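Can a machine tidy up yet? Project report, automation module

When we picked topics back in December I went for chores, mainly because I hate doing them. My question was simple enough: could a robot sort out the sort of jumble you get in a kitchen drawer, or in the returns box at the back of a shop? I called the project Grinach (it was the name of my first password, don't ask) and off I went.

I started with the reading. Most of what I found was either very gloomy or trying to sell me something. The Lellex brochure has a machine folding towels in a spotless room, which is lovely, but my towels don't arrive one at a time and neatly squared up! The Gilmartin course notes were far more useful. They split a chore into finding the thing, getting hold of it and putting it somewhere sensible, and I've used those headings all the way through.

Finding things has come on a lot. Clear plastic is still a pain though, because the camera mostly sees whatever is behind it, and shiny surfaces throw reflections about. Getting hold of things is where I'd expected the most trouble, and I still do. A hard box is fine. Something thin with a handle, lying half under something else, needs a plan – and people do that planning without noticing.

I also wrote my own sorting simulation, Sturnska, and ran it 2,000 times with made-up drawers. It finished 1,944 of them, which sounds brilliant until you remember my pretend objects were all solid, dry and polite. When I let them overlap and tip over, I only had time for 50 runs and it managed 29. I'd trust that second number more, even with so few goes.

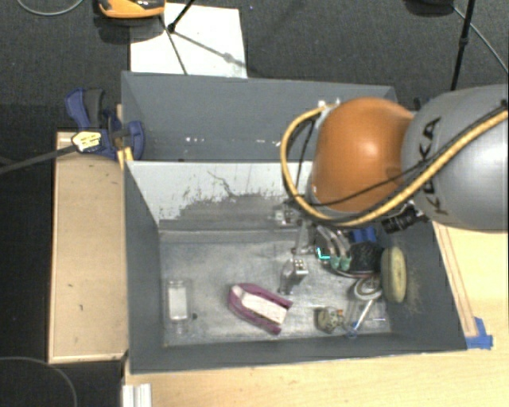

Fig. 1. KUKA arm with its gripper down in a grey bin of mixed small items.

A bin like this is much closer to my drawer than the towel film was. There's see-through stuff, odd shapes, and a cluster over on the right where I'd struggle to say which item to go for first. The sloping walls must make it awkward too, as you can't come in flat from the side.

So would I buy one for the house? Not this year. For a shop sorting the same few products all day, I think it's worth a proper look. If I carried on I'd put soft things into Sturnska next, starting with socks.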